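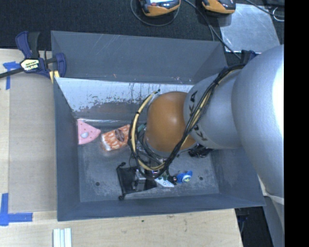
Workshop notebook, 6 December 2023. The comparison of outside developers for the Clurnum mobile app was resumed this morning, starting with the revised quotation from Stimitz. Their pricing is by feature: log-in, offline forms, push notices and photo upload are each charged separately, and the full set comes to 3301 dollars for one platform. Photo upload was tried in the trial build with the picture of the gray bin on the light wooden tabletop, and the scratches on the far wall remained legible after compression. The two small dark holes in the floor of the bin also came through at thumbnail size.

Kokkonen quoted a fixed price in October and has not changed it. Their offer covers both platforms from a single code base, but store submission is left to us. A written answer is still needed on who holds the signing keys.

Trial build, current state:
Install size 594 MB on Android - far too large, most of it unused map data.
Cold start 4 seconds on the older test phone.
2 crashes on rotating the form page, both logged.
Log-in through Inda works, but the session is dropped when the app goes to the background.

The map package is to be removed and the build repeated before any figures are sent to Stimitz. The rotation fault should be checked on the tablet as well. Text sizes were not reviewed today.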